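Local radio, the debate that did not happen, and what the press council decided. A small thread from me, because many people asked on Saturday and I could not answer properly in one post.
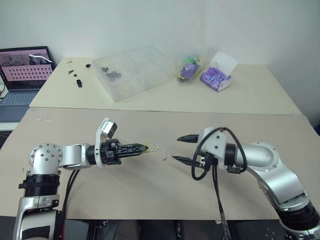 Two arms over a work table, with a small silver ring at the yellow tip of one gripper.

1/ For those outside the town: Radio Prala wanted to hold one debate before the municipal vote. All the lists were invited. The agreement was that each list gets 13 minutes in total, and that questions from listeners are read by the presenter without changes.

2/ On the evening before, the Wada list received a new paper with the rules. In it the time was shorter, and the listeners' questions would be "selected and edited by the station". The Kekel list says it got the old paper. I have seen both papers. They are different in these two points and also in the date at the top.

3/ Wada then wrote that they will not come. Kekel came, sat in the studio and gave a normal interview of 40 minutes. The presenter said two times on air that the other side "refused to debate". He did not mention the new rules.

4/ This is the sentence that the complaint is about. Wada did not complain about the time. Many people write now that they did, so please read the complaint, it is only one page and a half.

5/ The press council is a body of 6 members, and it has no power to fine. It can only publish an opinion and ask the station to read it out. Last week it published. The opinion says that the station should have told listeners about the changed rules, and that "refused" was not a fair word without this explanation.

6/ It also says that Wada should have phoned the station before cancelling. I think this is correct. I vote for neither of them, if somebody wants to know.

7/ The station answered that the second paper was a draft and was sent by mistake. Possible. But then why did the presenter not know it the next evening, when Wada had already written to the station in the morning?

8/ Zusus, the online paper, made a headline "Radio guilty of lying". The council did not use the word lying, and it does not find anybody guilty. I wrote to them and they changed the headline after lunch. Thank you for this. The old one was shared almost 800 times and of course it is still going round.

9/ The station has until the end of January to read out the opinion. They did not say yet at what hour. I hope it will not be at five in the morning between the weather and the music.

10/ Correction to 3: the presenter said it once at the beginning and once before the news, so yes two times, but the second time his word was "declined". I listened again. The recording is still on the station's page, under the regional programmes.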